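ホーム 概要 ダウンロード 更新履歴 問い合わせ
共有 5 コメント 2

Torkari 容器内把持データ README(第2版)

最終更新:2024年3月7日(木)

概要

Torkariは、開口容器の中に置かれた物体を平行2指グリッパで把持する動作のシミュレーションデータである。手先視点の画像列、関節状態、グリッパ開度、指令値、および可視領域マスクを含む。収録数は381エピソード。すべてシミュレータVandenbergheで生成した。実機データは含まない。

本データは、把持直前にグリッパ自身が対象物を隠す状況での方策学習を扱うために作成した。手先カメラを使う方策では、接近が進むほど対象物の可視面積が減り、画像のかなりの部分を指とリンクが占めるようになる。既存の手元データではこの区間が短く、遮蔽の強いフレームだけを取り出して評価することが難しかった。第1版の利用者からも同様の指摘があり、第2版では接近区間の記録を長くした。

配布元はDreston。学習と評価に用いた参照実装はBrandineという名称で別に配布しており、本READMEではデータ側の仕様と、Brandineによる基準結果の要点のみを記す。

ディレクトリ構成

episodes/ 各エピソードの画像列と数値ログ
masks/ 対象物、グリッパ、容器の可視領域マスク
meta/ 初期配置、乱数シード、終了理由
splits/ 学習、検証、評価の分割リスト
tools/ 読み込みと整合性確認のスクリプト

episodes以下のサブディレクトリ名は生成順の通し番号で、難易度や物体の種類を表すものではない。欠番がある場合は、物理計算の発散により除外されたエピソードである。除外の一覧はmeta/excluded.csvに残している。381という数は除外後の値である。

記録項目

rgb:手先視点のカラー画像。レンズ歪みとセンサノイズは加えていない。
depth:同一視点の深度。単位はメートル。遠方面より奥は無効値とする。
joint_pos、joint_vel:アームの関節角と関節角速度。
grip:グリッパ開度。全閉を0、全開を1として正規化した値。
cmd:その時刻に送られた指令。手先座標系での並進と回転の差分、およびグリッパ指令からなる。
contact:左右の指パッドにおける接触の有無。
vis:対象物の可視率。遮蔽物をすべて除いて描画した場合の画素数に対する、通常描画での画素数の比。

visは描画器から直接得た値であり、masks以下のマスクから再計算しても境界画素の扱いの違いでわずかにずれる。評価にはログ側の値を使うこと。

cmdは指令値であって実現値ではない。容器の壁に指が接触している区間では両者の差が大きくなる。逆運動学の検証に使う場合は、joint_posから手先姿勢を計算し直す必要がある。

視点と遮蔽

カメラは手先に固定されており、アームとともに動く。したがってグリッパは画像内に常に写り、背景と容器のほうが回転、移動する。容器の向きはエピソードごとに変わるため、容器の辺が画像の縦横と揃うことは期待できない。角が画像の上を向く配置も多く、壁面の辺を水平線として検出する前処理は使えない。

対象物の下側はリンクに隠れやすく、輪郭のうち上側だけが残る場合がある。可視率が低いフレームでは、見えている輪郭の重心と物体の中心が大きく離れる。色による領域抽出で重心を求め、そこへ指を寄せる単純な制御では、この離れがそのまま位置誤差になる。

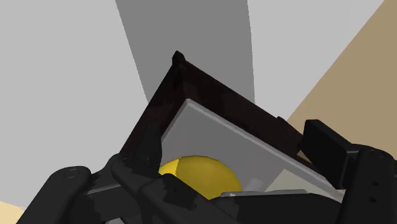

第2巻 第3号 p. 5

上のフレームでは、丸みのある黄色の物体が黒いグリッパ部品に一部隠れている。物体の表面は明るい部分と影の部分にほぼ垂直な線で分かれており、輝度の勾配だけで領域を切ると、この線を物体の境界と誤ることがある。Brandineの初期の実装では実際にこの誤りが生じたため、色相と深度を併用する形に改めた。

暗色同士の境界も問題になる。黒い指パッドと、黒に近い暗褐色の容器の壁が重なると、カラー画像だけでは両者を分けにくい。グリッパのマスクを画像から推定する手法を試す場合は、この条件を必ず評価に含めることを勧める。関節状態からグリッパ形状を投影する手法では、この問題は起こらない。

描画の簡略化

背景は質感のない平面で構成している。影は計算しているが、間接光は近似であり、面の境界に階段状の縁が見えるフレームがある。これは欠損ではないので、読み込み時に除外しないこと。背景の見えに依存しない方策を評価する目的では十分と考えているが、実環境の見えを代表するものではない。

生成手順

初期配置では、容器の位置と向き、対象物の位置をそれぞれ乱数で決める。対象物は容器内に落とし、静止を確認してから記録を始める。静止しない場合は配置をやり直す。やり直しの過程は記録に含まれない。

動作は解析的な把持計画器で生成した。計画器は対象物の真の位置と形状を参照できるため、遮蔽の影響を受けない。すなわち本データの行動は、画像からは得られない情報を使った教師のものである。単純な模倣学習では、可視率が低い区間で画像と行動の対応が一意にならない点に留意されたい。履歴を入力に加えるか、遮蔽前の推定を保持する仕組みが必要になる。

各エピソードは、接近、閉合、引き上げの3段階からなる。段階の切り替わりはmeta/phase.csvに時刻で示した。段階の判定は計画器の内部状態によるもので、接触の時刻とは一致しない。特に容器の角に近い対象物では、片側の指が先に壁へ触れ、閉合の前にcontactが真になることがある。

把持に失敗したエピソードも残している。失敗は終了理由の欄で区別でき、分類は滑り、壁との干渉、時間切れである。成功例だけを使う場合は、splits以下のsuccess_only.txtを参照のこと。

基準手法

Brandineは、手先画像の符号化器、関節状態からグリッパ領域を投影するモジュール、対象物位置の再帰推定器、行動出力部を直列に接続した構成である。グリッパ領域と判定した画素は符号化器の入力から除き、対象物が見えているときの推定を手先の移動量で補正しながら次の時刻へ渡す。比較のため、投影モジュールを外した条件と、再帰推定器を外した条件の2つを用意した。

学習は条件ごとに3つの乱数シードで行い、評価用の初期配置につき5回ずつ試行した。評価時はアームの初期姿勢に小さな外乱を加えている。シード間の差は再帰推定器を外した条件で最も大きく、この条件では平均だけを報告しても意味が乏しい。結果表にはシードごとの値を載せた。

得られた傾向は次のとおり。再帰推定器を外すと、対象物が容器の中央にある配置では低下が小さいが、壁に近い配置では閉合直前に手先が振動し、成功率が下がる。投影モジュールを外した場合の低下はこれより小さく、主に指と壁が重なるフレームで生じる。両者を備えた条件でも、対象物が容器の角に接している配置では失敗が残った。失敗の多くは壁との干渉であり、位置推定の誤差よりも接近方向の選択に原因があるとみている。接近方向を別に学習する拡張は未実施である。

結果表はresults/以下に置く予定だが、現時点では旧形式のCSVのみをBrandine側に同梱している。形式の統一は4月の更新で行う。列名が変わるため、自動集計に使っている場合は更新後に確認すること。

読み込み

tools/load.pyはエピソード番号を受け取り、時刻順の辞書列を返す。画像は遅延読み込みで、数値ログのみを先に展開する。可視率で絞り込む場合は引数vis_maxを指定する。閾値を下げすぎると検証分割で該当フレームがなくなるため、分割ごとに件数を確認してから使うこと。

tools/check.pyは、画像枚数とログの行数、マスクの有無、時刻の単調性を検査する。ダウンロード後に一度実行することを推奨する。

既知の問題

容器の縁の小さな突起は、描画用の形状にはあるが衝突形状では省略している。指が突起をすり抜けるフレームがある。

引き上げ段階の終盤で、contactが1ステップだけ偽になる場合がある。接触計算の数値誤差によるもので、対象物は保持されている。後処理で埋めるかどうかは利用者に委ねる。

depthの無効値は第1版では0、第2版ではNaNである。両方を混ぜて学習する場合は変換が必要になる。

想定用途と対象外

遮蔽下での対象物位置推定、手先視点からの方策学習、可視率と把持成否の関係の分析を想定している。実機への直接転移の評価、物体分類、複数物体の取り分けには適さない。物体の質量と摩擦係数は固定しており、力制御の学習にも使えない。

ライセンスと引用

研究目的での利用、改変、再配布を認める。再配布の際は本READMEを同梱し、変更箇所をmeta/に記録すること。引用時はデータ名Torkariと版番号を明記する。不具合の報告には、エピソード番号、乱数シード、check.pyの出力を添付のこと。

前のページ 目次 次のページ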